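Business & Industry | Clandby and District

Search news, jobs, notices Go

Folding line stopped after sweater is pulled into machine

Ridel has shut down the robot folding line at its used clothing warehouse in Clandby after one of the arms failed to let go of a knit sweater and pulled it into the gap beside the belt. No one was hurt. The company says the line will stay off until the gripper software has been checked and part of the training data behind it has been recorded again. 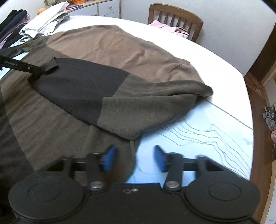 By J. Ostrowski

The fault happened during the morning shift. A pair of arms had picked up a sweater to square it before the first fold. The left arm opened on cue. The right arm reported that it had opened but kept hold of the cuff, and when it moved back to its rest position it took the sweater with it. The fabric went down between the belt and the side plate and wound around a roller.

A worker at the end of the line saw the belt slow down and pressed the stop button. The arms held position, as they are supposed to, but the belt ran on for 3 seconds before it stopped. Ridel's own rules say belt and arms must stop together.

That delay is being treated as the more serious of the two problems. The guard on that side of the line had been taken off earlier in the shift to clear lint and had not been put back. Ridel confirmed this in a written statement and said the guard should have been in place before the line was restarted.

"A ruined sweater is a cost we can live with," the statement said. "A belt that keeps moving after the stop is pressed is something we have to fix before anyone works next to it again."

The line has been in use since October. It handles T-shirts, towels and pants without much trouble, according to the company, but knitwear has given it problems from the start. Knits stretch when they are lifted, so the arms have to judge how far to close and when the fabric is free.

They learn this from recordings of people doing the same job by hand. The recordings are made at a table with hand-held grippers, which have the same kind of two-finger jaw as a robot but are moved by a person. One gripper may hold a sweater by a small loop while the other is brought in open toward a fold. The movement and the jaw opening are logged along with the video. 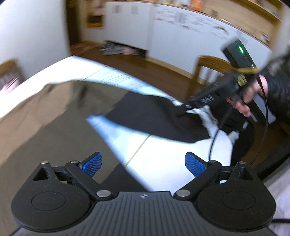 CLANDBY, 25th May

Vonon, which supplies the control software, said it had traced the release fault to the way jaw opening was logged on one set of hand-held grippers. When the jaws were wide apart, the log was correct. When they were nearly closed on thick material, the log showed them as more open than they were.

The arm learned from those numbers. It was told, in effect, that a jaw still lightly closed on a sweater was an open one. On thin cotton this made no difference and the fabric slid out. On a heavy cuff the fabric stayed put.

Vonon said 1,291 recordings were made with the affected set and all of them have been taken out of use. They cover sweaters, cardigans and a smaller number of fleece items. The company is also adding a check that compares the pull on the arm with what the jaw reports. If the jaw says it is open and the arm still feels a load, it will stop where it is and call for a person.

The software firm said it had no part in the belt delay. Ridel agreed, and said the belt runs on an older controller that was kept when the arms were put in.

New recordings of the knitwear have already started. Two-handed work is getting the most attention, with one gripper at each end of a garment and the fabric held between them. The jaw opening is now measured with a gauge at the beginning and end of every session, and any session where the two readings do not agree is thrown out.

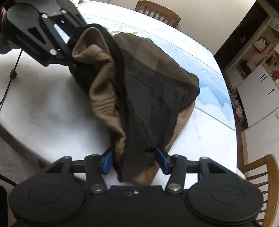

J. Ostrowski, business reporter

Ridel employs 21 people on the floor at Clandby. They have gone back to folding by hand while the line is off, and the company said no shifts have been cut. Deliveries to its stores are running late, mostly for winter stock that is being packed early.

The belt controller will be replaced, and a switch will be fitted to the side guard so the line cannot start without it. Ridel expects that work to take 6 weeks once the parts arrive. It did not give a date for the restart.

Workers will get a short training session on the new stop system before then. The company also said lint clearing will move to the end of the shift, with the power locked off.

Comments

millroad_mike
The guard being off is the whole story for me. You can have the smartest arm in the world and it doesn't matter if there's an open roller next to somebody's sleeve.

knitsandpurls
Could have told them about cuffs. Ribbing grabs onto everything. Did the sweater survive?

exwarehouse
We had a belt that ran on after the stop at my last place. It was reported again and again and they only changed it when a pallet went over. Good for whoever hit the button.

tessa_b
Why keep the old controller when you're paying for new arms? Seems a strange place to save money.

millroad_mike
@tessa_b Because it still worked, I suppose. Same reason my truck has the brakes it has.

Log in to comment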